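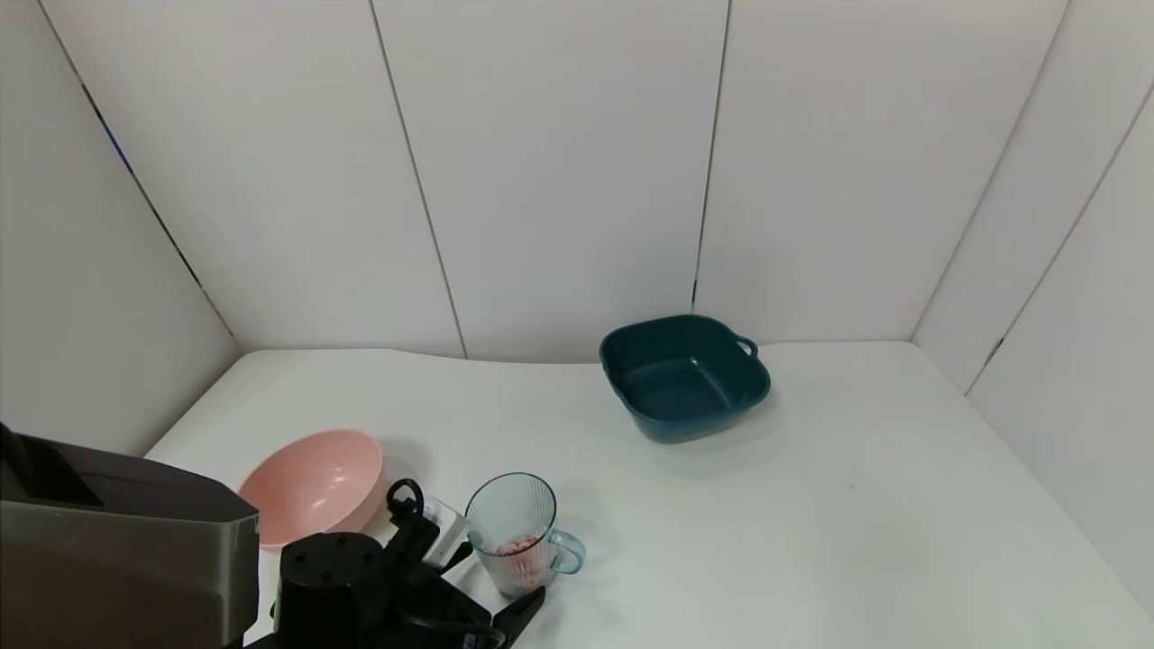
**Cerville, Monday, January 21, 2019**

I had been promising myself a visit to the Pranik workshop ever since I missed their open day in June, and so when the invitation came round again I said yes before I'd even looked at the train times. (They were terrible. Up at five, one change at Loson, and then a long cold walk from the station with a map I was holding upside down.) It was worth every step, and the coffee at the door was hot.

Pranik has the upper floor of the old Timmermans building, up 62 stairs that the host cheerfully told us about once we were already on them. There were 17 of us in the morning group, mostly teachers and shop people, plus a few like me who simply like to see how things are done. We left our coats in a heap and were taken straight through to the booths.

I don't know what I had pictured, but it was something much grander. A booth is a white table with white panels standing up on three sides, plain as a bathroom, and the things on it would be at home in anybody's kitchen: a square teal basin, a pink bowl tipped over on its side a little, and a lovely ribbed glass mug with a pale teal handle and some small pink-red pieces down in the bottom. I have a mug rather like it at home and felt quite fond of this one right away. The black gripper was down among them, right beside the mug, with its hooked finger up toward the bowl.

The teaching is done by remote control. The person at the controls sits off to the side with a handle for each hand, watches the table on a screen, and does the job slowly from start to finish while the machine saves all of it -- every move of the arm along with what the camera sees. Then the table gets set up again with the things in slightly different spots, and off they go once more. One saved run is called a "demo," and they had 1096 of them on the shelf for kitchen things alone, which made me want to sit down.

We were each allowed a turn, and mine was humbling! I was asked to bring the gripper down beside a bowl and close it on the rim, and I came in far too high, then far too low, then closed on thin air while the whole group made encouraging noises. You can't feel anything through the handles, so you have to judge it all by eye, and glass is the worst for that. The advice I was given was to stop looking at my hands and to move as if I were showing a small child. It helped a good deal. I got the rim on my next try and was far prouder than I should have been.

Somebody asked whether a clumsy run gets thrown away. Some do, but a fumble that gets put right is often kept, so the robot has seen what recovering looks like -- I thought that was rather kind of them.

If you'd like to go, the tour takes up to 2 hours, and you should wear flat shoes for those stairs. Ask to see the booths first, before the talk, while your eyes are fresh. There is a bakery across from the station that does a very good cheese roll, and I ate mine on the platform at Loson, waiting for the slow train home.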